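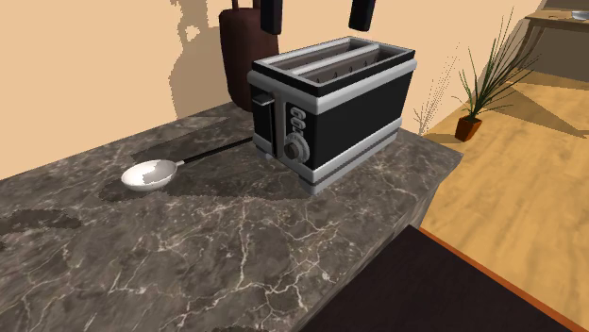 Figure 3. The toaster in our simulated kitchen, with its lever raised and the open gripper above it.

3.2 Collecting demonstrations by remote control

We gathered all of our kitchen demonstrations in Ekia, the simulator we had already grown rather fond of during the Pustau study, and we asked people to drive the arm themselves with a handheld controller. The toaster (Figure 3) became a favorite of ours, partly because the lever is such a small target next to the body, and a person steering from a screen has to slow down and feel their way toward it. We kept 418 demonstrations of this task, each with no more than 500 control steps, and we were happy to leave the little pauses and second tries in, as we wanted the robot to learn from people as they really work. Newcomers were given a practice round first, and quite a few asked for another, which we gladly allowed! Across every task the full set comes to 2808 demonstrations, all stored in the Millet format so that they can be replayed from any starting point.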